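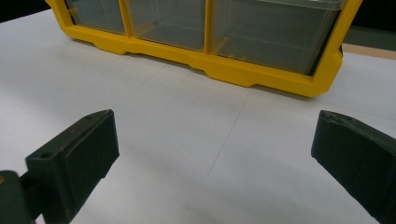 10 April 2022

Test kitchen notes, mostly so I remember what we ate and what we decided. Hyun-seo Nam and I went over to Trelora last night to try their brie, which everyone keeps telling us to try, and we walked out wanting to make our own version (of course we did).

Theirs comes wrapped in pastry with sour cherry on top. Really good pastry! The cherry was too sweet for me, and Hyun-seo thought it needed salt. We also had the mussels, a bit gritty, and a carafe of the house white that I'd happily drink all August.

So, this morning. Batch one: 200 g wheel, store-bought puff, fig jam from Skodex. Oven at 336 F by the probe, even though the dial said 350, so somebody please look at that oven. Pastry came out pale and the bottom was soggy. Flavor was fine. I ate most of it standing up. 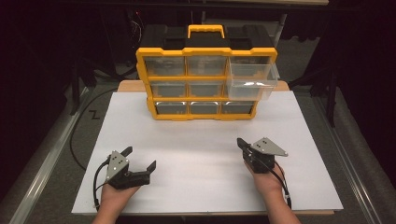
*Nine-drawer organizer, top right drawer pulled partway out.*

Batch two: same cheese, but I froze the wheel for half an hour first and brushed the pastry twice with egg. Much better color, and the cheese stayed put until we cut it. I swapped the fig for plum and black pepper and I think that's the one. Hyun-seo wants to try it with a little fish sauce caramel like the one at Trình, and I said no, and then I tasted it off the spoon and now I'm not so sure.

Wine: opened the Drondness white next to batch two. Too oaky, it sat on top of the plum and wouldn't move. Something sharper next time, maybe a dry cider? 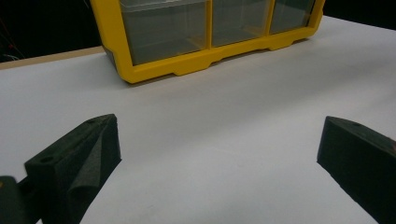 *Yellow organizer, lower row.*

Still to do:

- batch three with the caramel, half the sugar
- 219 g of flour for the homemade pastry, NOT 240 like I wrote on the card
- call Skodex about the plum jam, the case price was wrong on the last bill
- ask Trelora if they bake to order or hold them warm (I bet they hold them)

Leftover half of batch two is in the walk-in, bottom shelf, under foil. Help yourselves but leave me a corner, I want to see how it reheats.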